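Notes for the talk on the Runudeo, March, evening session

Start with the map. Leave it up for the first few minutes, because most people in the room won't know the river.

The Runudeo are a river people. They live along the lower part of the river and on the islands at its mouth. At the last count there were 887 of them, in 20 settlements. The largest is Kiltthorpe, which got its English name from a trading company and kept it after the company left. The Runudeo have their own name for the place but they use both.

Say early on that "Runudeo" is what the neighbors call them. In their own language they use a word that means "those who pole". It refers to the long pole used to push a boat through shallow water. Older people prefer it. Younger people mostly don't mind which one you use.

Language next. Keep this short. It isn't closely related to the languages spoken inland, though it has borrowed a lot from them, mainly words for money, school and metal tools. Words for water have not been borrowed. The Geraghty word list has 628 entries, and 200 of them deal with water, fish or boats. Read out four or five. Go slowly with the one for the hour when the tide stops.

Pause for questions here if people look lost.

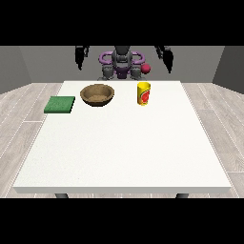

Page 4

Houses. The old type stands on posts and is taken down and moved when the bank gives way. A family could expect to move every few years. The posts were kept and the walls were made new. Today most houses in Kiltthorpe have tin roofs and stay where they are, and the bank is held with stone. In the smaller settlements people still move.

Work. Fishing is done at night from two boats with a net between them. Women own the nets and men own the boats, so a marriage puts a full set together. If a couple separates, each takes back what they brought. Children inherit nets from the mother's side – this is the point people usually ask about, so don't rush it.

Rice is bought, and it has to be paid for in cash. Dried fish goes upriver to the market at Casent and rice, salt and fuel come back. Before the road was built this trip took nine days. Mention the trading songs, but only play the first one. The second recording is poor and the sound drops out.

Religion. Most families go to church at Casent a few times a year and also keep the river rites at home. They don't see a conflict. The main rite is held when the first boat goes out after the floods. The oldest woman in the house ties a strip of cloth to the pole and it stays there until it falls off.

Last part is schooling. The school in Kiltthorpe teaches in the national language only. Children from the islands board there during the week, and some parents say they come home slower with the boats. There is now a class in Runudeo for the youngest children, two mornings a week.

Handout with the word list is on the table by the door. Lights up before questions.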